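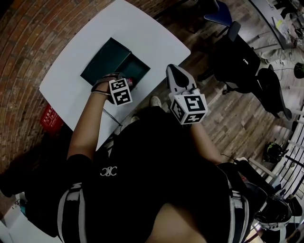 Why does a choir sound like one big voice?

Have you ever sat in a hall when a choir starts up and felt the hairs on your arms stand on end? I have, lots of times, and I sing in one! Ours is called the Wynne Singers and there are 18 of us, which is quite small for a choir. The biggest one I ever joined in with had 300 people, and when we all took a breath together it sounded like the wind.

So how do lots of different people end up sounding like one? Well, first you need to know that your voice is made by two little folds in your throat. Put your fingers on the front of your neck and hum. Can you feel it buzzing? Those are your vocal folds, wobbling very fast. When they wobble faster the note goes up, and when they slow down the note drops.

Everyone's folds are a bit different, so choirs sort people into groups. The high voices are called sopranos, then come the altos, then the tenors, and right down at the bottom are the basses (they get all the lovely rumbly bits). Each group often has its own tune. On its own, the alto tune can sound a bit odd - I should know, I'm an alto - but put it with the others and it suddenly makes sense. When different notes fit together like that, we call it harmony.
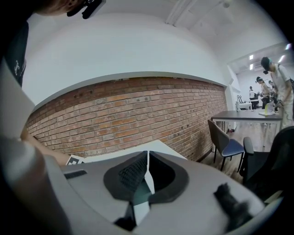 Then there's listening, and I think that's the hardest part. If I can't hear the person next to me, I'm singing too loudly! We also have to make our vowels match. Try singing "moon" with a friend. Now one of you make a really wide, smiley "oo" and the other a round one. Sounds funny, doesn't it? Our choir once spent 15 minutes on a single "ah".

And what about breathing? In a very long note we take turns, so one person sneaks a breath while the others keep going, and the sound never stops. Grown-ups call this staggered breathing.

You can try it at home with two or three friends. Pick one easy note, all hum it, and breathe whenever you like, just not at the same time as the person beside you. See how long you can keep it going!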